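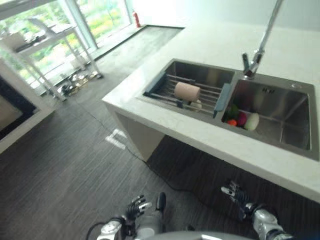 By the Mellor Robotics Support Desk
Filed under: Trindus two-arm units, faults and recovery

Recovering from a grip fault at the sink

A grip fault occurs when the hand closes but the finger sensors report no load. The Trindus unit then halts with both arms raised. Produce left in the basin or on the dish rack should stay where it is until the fault has been cleared.

1. Press the stop button and wait 10 seconds. Do not reach between the arms before this time has passed.

2. Check that no cable is caught at either elbow or lying in the path of the base.

3. Open the Rekeo console and read the fault log. Code 68 indicates a finger sensor fault -- do not restart the unit if it appears.

4. For any other code, set grip force to 20 per cent and run one test pick over the larger basin.

5. If the test pick succeeds, return grip force to its former setting in small steps.

Repeated faults should be reported to the support desk with the log attached.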